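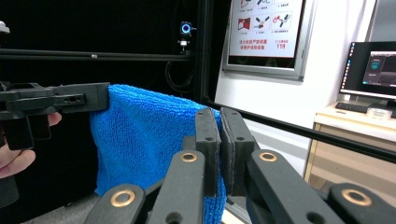

October, Tuesday, 9:40 p.m.
Posted by Denise Tindall to the Jarenora Household list

Jaxon Ross wrote:

> Hi all, new to the list and new to the house. We bought the old place at the
> end of Yao Road in August and it came with a clothesline, two steel T posts
> and a lot of rust. I got it strung again with 55 feet of cord and I've been
> hanging everything out, partly because the dryer that came with the house
> trips the breaker. Sheets and shirts are great. The towels come in like
> cedar shingles. My wife says she's exfoliated enough for one lifetime.
>
> I've tried more softener and that seemed to make it worse. Water is from
> the well, no treatment. Is this just how it is with a line? And what does
> everyone do once it gets cold? I'd like to keep going as long as I can.
>
> Jaxon

Hello Jaxon, and welcome to the list, and to the neighborhood too! I knew that house when the Bautistas had it, and if those are the same T posts then Braulio Bautista's father set them himself and I don't think a truck could knock them over. Wire brush, a coat of metal paint, and don't worry about them again. Do paint them before spring, though, or you'll have orange stripes on your pillowcases the first windy day (ask me how I know).

Now, towels. I've been hanging mine for more years than I care to put in writing, and I went through all the same stages you're going through. I used more softener, and then I used a fancier softener, and then I got mad and went back to the dryer for most of a winter. What finally helped was using less of everything. Softener leaves a coating on the loops, and after enough washes the towel feels heavy and a bit greasy and doesn't want to dry you. Add well water like ours on top and you've got minerals in there too.

So I would start by stripping them out once. Run them through on hot with no soap at all and a cup of plain white vinegar, then a second time on hot with half a cup of washing soda. Don't put the two in together, they just cancel each other out and you've wasted both. If you see suds in that first load, and I'd bet a pie you will, that's old detergent coming out. Run an extra rinse until the water looks clear. Check your machine's booklet about the vinegar first, some of the makers don't like it on their rubber parts.

After that, go down to half the detergent you've been using. Half! It feels wrong for a week or two and then you stop thinking about it. I use the Nimeta powder, which I like because it's cheap and doesn't smell of anything, but Ximeng Lei swears by the Nundico liquid and her towels are every bit as nice as mine, so I won't start that argument up again. Some of you will remember the last one.

The rest is all in the shaking. Before a towel goes on the line, take it by two corners and snap it hard, four good snaps, then turn it around and do the other end. You're standing the loops back up while they're wet. If they dry lying flat they stay flat, and that's your cedar shingle. Then hang it with just a few inches folded over the line, not doubled in half, or the middle stays damp all afternoon and goes sour on you. Bring it in when it's dry – not three hours after it's dry – and give it another snap before you fold.

A breezy cloudy day makes a softer towel than a still sunny one, in my experience. On those hot dead days in July mine come in crunchy whatever I do, and I put them in the dryer for ten minutes with no heat. I don't consider that cheating. Ekaette Shehu does, and she's welcome to reply and say so.

As for the cold, you can go a lot longer than people think. We're at 1,354 feet up here and I hang out into December most years. Things will freeze on the line, and that's all right, they still dry, only slowly. What you don't want to do is bend them while they're frozen stiff, as it's hard on the fibers. Let them hang until they go limp, or carry them in flat like a tray and lay them over the tub. Wear thin rubber gloves with a pair of knit ones underneath for the pinning. Keep the pins indoors so they're not icy when you start, and wipe the line down with a rag before you hang anything, especially with somebody on the next road burning leaves.

When I do give up for the winter I use a folding rack in the upstairs hall with the bathroom fan running. Towels take a day and a night up there. I only wash two or three at a time or the windows start to drip, and my husband gets that look on his face and goes hunting for the squeegee.

About your breaker, please have somebody look at that before you do much more with the dryer, even for the ten minutes. It may only be a tired old breaker, but I'd want to know. And clean out the vent hose all the way to the outside wall. That house sat empty a good while and I'd be surprised if a bird hadn't moved in.

One more thing and then I'll let everybody go to bed. There was a long thread on well water and laundry a couple of years back, it's number 773 in the archive, and Ximeng put up her whole method for getting iron stains out of whites. I still have it taped inside the cupboard door. If you can't get the archive to open (it's been fussy for me lately) write to me off list and I'll type it out for you.

Let us know how the vinegar goes, and tell your wife to hang in there.

Warmly,
Denise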